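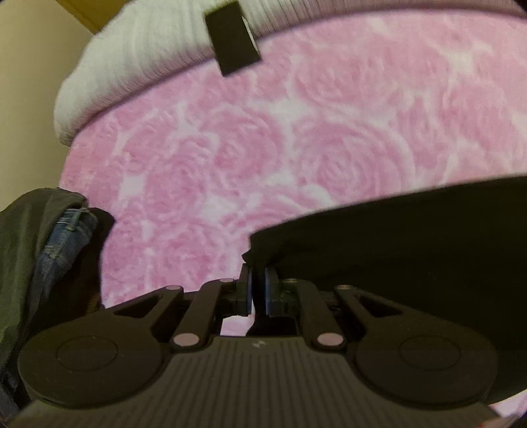
At the Losgate store, July

Trallden 42 Gallon Rain Barrel
$69, pickup or delivery

Back in stock. Same barrel as last year, new spigot. The old one dripped, we heard you. New one is brass, takes a regular garden hose, quarter turn on and off.

Holds 42 gallons. Flat back, sits tight to the house wall. Screen on top for leaves and mosquitoes, lifts out for rinsing. Overflow port on both sides, plug the one you don't need (plug is in the bag with the spigot, please check the bag before you call us).

Needs a level base. Full barrel is heavy, well over 300 lbs, so no stacking on loose brick. Pavers on packed gravel are fine. The Bralldale stand fits and is sold seperately. Raises it enough to get a watering can under.

Downspout kit not included. Any 2 inch diverter works with the inlet. Cut the spout level with the barrel top or a hair above, not lower, or it'll back up.

Winter: drain it, leave the spigot open, turn it upside down or bring it in. Freeze cracks are not covered. Everything else is, 2 years, keep the receipt.

Not for drinking water. Fine for flower beds and washing the car. For vegetables water the soil and skip the leaves.

Linking two barrels: use the lower port and the link hose. Both barrels at the same height. Tape the threads, hand tight, then a quarter turn more. Dont use a wrench.

Delivery inside Bralldale is free. Outside, ask at the counter. Color is whatever came on the truck, mostly green, some gray.

Comments

guest: does the old spigot hole match the new one? mine is from last year and drips like crazy

store reply: Yes same thread. Bring the old one in and we swap it.

guest: Filled up in one storm. Need a second one now.

guest: screen is a little loose on mine, put a bungee over it and its fine

guest: any chance of a bigger size this fall? 42 goes fast in August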